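# How to Plan for a Tidying Robot

Buying a robot takes longer than buying a kettle. A kettle does one job in one way. A robot that picks up litter has to see it, reach it, grip it and put it somewhere, and each of those jobs needs a part that costs money. This page is about how people choose the parts and add up the cost.

The sums come from a plan written by Lise Petrenko, an engineer at a small firm called Stara. Her plan is dated 23/05/2018. The robot in the plan is called Julis.

## Start with the job

The first page of a good plan has no prices on it. It says what the robot must do. The first page for Julis says this:

- pick up light litter from a carpet
- put it in a bin
- work in a room with furniture in it

The word "light" matters. A robot that lifts paper can have small motors. A robot that lifts bricks needs big motors, a heavy base and a stronger floor. Big motors cost more and use more electricity, so a buyer should not ask for more strength than the job needs.

## One arm or two?

A robot with one arm is cheaper. It can pick up a piece of paper and drop it in a bin, as long as the bin stands still. If the bin falls over, the robot must put down the paper, stand the bin up, and find the paper again.

A robot with two arms can use one to hold the bin and the other to collect litter. It needs twice as many arm motors and a computer that can keep track of both sides. The plan for Julis has two arms.
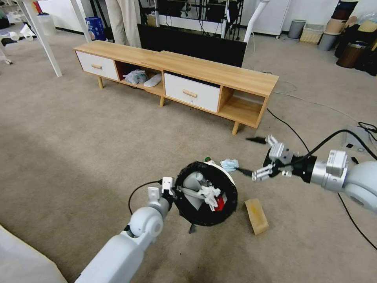
The part at the end of an arm is called a gripper, and it is priced separately. Grippers come in many shapes. A simple one has two fingers that open and close like a clothes peg. It has few moving parts, so it is cheap to mend. A gripper with more joints can hold more kinds of shape, but every joint is one more thing that can wear out.

Buyers often test a gripper before they pay for it. They collect objects of the sort the robot will meet and try them one at a time. Crumpled paper is a useful test because it has no flat sides and it squashes when it is squeezed. A bottle is a different test, as it can roll.

## Working out the cost

Lise Petrenko splits her costs into two groups.

**Costs you pay once.** These are the arms, the grippers, the cameras, the computer and the base that holds everything up. Delivery goes here too.

**Costs you keep paying.** These are electricity, spare parts, bin bags and the wages of the person who looks after the robot.

The second group is easy to forget. Suppose a set of rubber finger pads costs 12 pounds and the robot wears out one set each month. A year has 12 months, so the sum is:

12 × 12 = 144 pounds

Now suppose a metal set costs 130 pounds and lasts the whole year. The metal set looks expensive in the shop, but over a year it is 14 pounds cheaper. If it lasts only half a year, two sets are needed and the rubber pads are the better buy. The answer depends on how long each part lasts, so a careful buyer asks the seller for that number in writing.
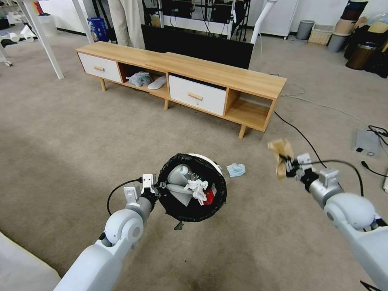
Cables are another item for the list. Motors need power and the computer has to send them signals. Each cable should be long enough for the arm to stretch out fully, with a little spare. A cable that is too long can trail on the floor and get in the way.

## Choosing a seller

Stara asked two sellers for prices. One was called Stallen and the other was called Obradović. Each was sent the same list of parts, so that the answers could be compared line by line.

Stallen had the lower price for the arms. Obradović had the higher price, but it included 4 spare motors and a visit from a repair person. To compare them fairly, the spare motors and the visit had to be added to the Stallen price. After that the two totals were close - close enough for the delivery date to decide it. Obradović could deliver in June, and got the order.

## Planning the room

A robot also needs space. The plan should include a drawing of the room, seen from above, with the furniture marked on it. Beds, tables and television stands all limit where an arm can reach.

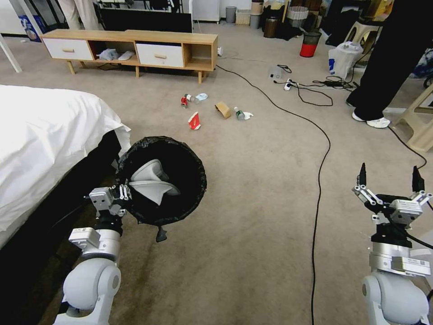 *Litter on the carpet, with the bin held by the left arm beside the bed.*

Measure the gaps between the furniture before ordering the base. If the base is wider than the gap, somebody will have to move the furniture or choose a smaller base.

## Try it yourself

Pick one tidying job at home. Write down what a robot would have to lift, how far it would have to reach and where each thing would go. Then make two lists, one for costs paid once and one for costs paid again and again. Leave the prices blank until both lists are finished.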